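Woleck Home > Support > Dasholm shelf label printer > Set-up guide

Section 4. First set-up and loading labels

Read sections 1 to 3 first if you haven't. Power supply, safety, what's in the carton. Not repeated here.

4.1 Before you start

Flat surface, near an outlet. Keep the printer out of direct sun, labels are heat sensitive and go gray.
Room for the lid to swing all the way back.
One roll of labels (starter roll is in the carton, up to 140 labels).
Phone or computer for step 4.4. Not needed for loading.

Note: rolls from the older Hermont printer fit the spindle but the gap marks are in the wrong place. Will feed, won't line up. Use them up on the old machine.

4.2 Loading a roll

1. Printer off. Light on the front should be out.
2. Push both side catches in and lift the lid. It stops by itself, don't force it further.
3. Take the spindle out. Pull off the loose end cap (the gray one).
4. Slide the roll on, labels facing down as they come off the roll. Cap back on, snug but not tight.
5. Drop the spindle into the slots. Gray cap goes on the left.
6. Pull out a hand's width of paper and lay it across the roller.
7. Move the paper guides in until they just touch the edges. If the paper bows up in the middle, back them off a little.
8. Close the lid, press both corners. Two clicks.
9. Power on, press FEED once. Printer runs out a couple of blank labels to find the gap, then stops.

CAUTION: The print head gets hot in use. If you have just printed a long batch, leave the lid open for a few minutes before touching anything inside.

CAUTION: Don't pull labels backward out of the printer. They peel off on the roller and you'll be scraping glue. Cut the paper behind the roll and press FEED to run the rest out the front.

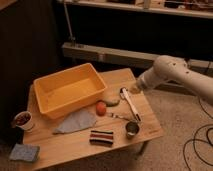

4.3 Setting the label size

The printer comes set for the 62 mm label. Using that, skip to 4.4.

1. Hold FEED untill the light blinks orange. Let go.
2. Press FEED once for small, twice for medium, three times for large.
3. Wait. Light goes green when the size is saved.
4. Print a test label (hold FEED and POWER together, let go when it starts moving).

Check the border on the test label. All four sides should show. Missing on the left or right: guides are loose, go back to 4.2 step 7. Missing top or bottom: wrong size picked, do 4.3 again.

4.4 Connecting

1. Install the Derkach Labels app.
2. Turn on Bluetooth on the phone. Location too, on some older phones.
3. In the app tap Add printer. Yours shows up as DASHOLM plus the last digits of the serial number.
4. Type the code from the sticker on the underside of the printer.
5. Name it. Kitchen, garage, stock room, whatever you like. You can change this later under Settings.

Note: one phone at a time. If a second phone can't find the printer, close the app on the first.

By cable: plug in, wait for the computer to find it, done. No code needed.

4.5 Your first labels

Start with something simple. Pick Bins and Shelves in the app, type one or two words, print. Big type reads better from across a room than a long line of small type.

Wipe the surface and let it dry before sticking. Labels don't hold well on textured plastic or bare wood, use the extra-tack roll for those. Press down from the middle outward.

The app stores 2000 saved labels. After that it asks you to delete some, it won't do it on it's own.

4.6 If something goes wrong

Light blinks red, slow: out of labels, or lid not clicked on one side.
Light blinks red, fast: head too hot. Leave it alone, it restarts itself.
Error 137 in the app: label size in the app doesn't match the printer. Redo 4.3.
Blank labels: roll is in upside down.
Faint print: clean the head, see section 6.

Next: Section 5, Printing from a list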